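Bench Assembly and Kitting Technician (part-time, fixed term)
Kuturano Component Services, Travbridge 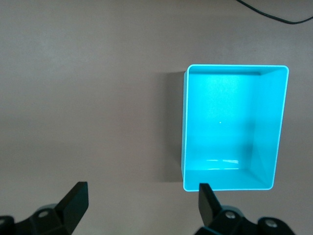

Kuturano prepares small-parts kits for service and repair trades. Loose stock is received in bulk, sorted at the bench into open-topped plastic boxes, checked against a pick sheet and packed for dispatch. We are seeking one technician for the Travbridge site to cover the kitting bench on the day shift. The position is 35 hours per fortnight, fixed term to the end of April, with the possibility of extension.

The position reports to the bench supervisor, Gwenllian Jenkins.

Duties

Set up the bench at the start of each shift: surface wiped down, leads routed to the rear corner, one box per open job.
Inspect each box before filling. Boxes with residue, swarf, labels from a previous job or any foreign particle on the floor of the box are returned to the wash rack.
Pick parts to the sheet, by hand or with tweezers, and place them in the box in sheet order.
Weigh the filled box and enter the net figure in Tralex, our stock system. Variances outside tolerance are recounted by a second person.
Transfer contents to bags, seal, label and place on the outgoing trolley.
Report cracked rims and damaged boxes. Do not repair them with tape.

The current catalogue holds 675 kit types. The largest single customer, El Khatib, orders in lots of 2000 bags and requires lot traceability on every label. Most other work is short run. A technician can expect to change over several times in a shift, and changeover discipline matters more to us than picking speed — a mixed box costs the whole lot.

Workstation

Work is carried out seated or standing at a flat bench with a matte top. Bench height is adjustable. Boxes are colour-coded by job stage and the code is posted at the end of each aisle. Task lighting is provided. Glare from glossy plastic is a known nuisance at some stations and lamps may be repositioned by the user.

No food or drink is permitted at the bench. Closed shoes are mandatory. Gloves are supplied for oiled stock.

Essential criteria

Accurate near vision, corrected or uncorrected, and the ability to distinguish colours used in the box code
Fine hand control sufficient to handle washers and circlips without dropping stock
Ability to read and follow a written pick sheet in English
Basic keyboard entry
Right to work in Australia

Desirable criteria

Prior experience in kitting, electronics assembly, pharmacy packing or similar bench work
Familiarity with counting scales
Current forklift licence (not used in this role, but useful for relief cover in the store)

Hours and pay

Shifts start at 7.30 am and finish at 3 pm, with an unpaid half-hour meal break. Rostered days are agreed at commencement. Friday is the main dispatch day and must be included in the applicant's availability. Pay is hourly and depends on classification and experience; the rate will be confirmed in writing with any offer. Superannuation is paid in addition.

Selection

Shortlisted applicants attend the site for a bench trial, paid at the ordinary rate. The trial consists of one kit of 163 pieces, picked to sheet, weighed and entered. Results are assessed on accuracy first and bench condition at completion second. Time is recorded but carries no weighting.

To apply, send a résumé and a short statement against the essential criteria, marked to the attention of Gwenllian Jenkins, Kuturano Component Services, Travbridge. State your available days. Applications without stated availability will not be assessed. Agencies need not apply.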